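Thu 22 August

Why I finally sorted out our eyewash station

I have been putting off writing this one, partly because it makes me look a bit lazy, and partly because eyewash stations are not what most people want to read over lunch. But here we are!

When I took over the teaching lab at Stendusthorpe, I got a ring of keys, a binder with a cracked spine, and a tag on the eyewash that had last been initialed in November. I asked Grethe Sveinbjörnsson, who had the job before me, and she laughed and told me the drain backed up whenever you ran it, so people had sort of stopped. I did the same for longer than I'd like to admit (there's always a delivery to unpack, isn't there?).

Then one afternoon I pulled the lever just to see, and out came water the color of weak tea. It cleared up after a while, but I stood there thinking about someone with bleach in their eyes leaning into that. I went home in a foul mood and didn't sleep much.

So the next morning I got on the phone. The plumber found the trouble in the floor drain, a wad of paper labels and what used to be a rubber glove, and the bill came to $855, which my department head signed without a word. I also moved two stools and a recycling bin that had crept in front of the basin. Now we run it every Monday before the first class, a good long run until it's clear and lukewarm, and whoever does it signs the tag. I've started keeping the tags in an envelope too, old ones and all, though I couldn't tell you why.

The students have been lovely about it. I have each new group walk from their bench to the basin with their eyes shut and a partner at their elbow, and there's a lot of giggling, but they do find it.
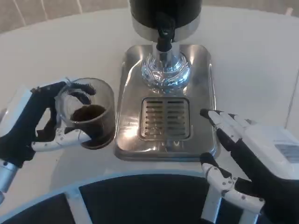

Behrouz Alipour wrote to me after my last post to say that his lab runs theirs on Fridays, and that he'd switch to Mondays if he could, as the water sits in the pipes all weekend. He also wondered whether I'd checked the little dust caps over the nozzles. I hadn't! One was stuck fast, and a new pair is on order.

Next time I want to get into the spill kits, once I've found where the second one went.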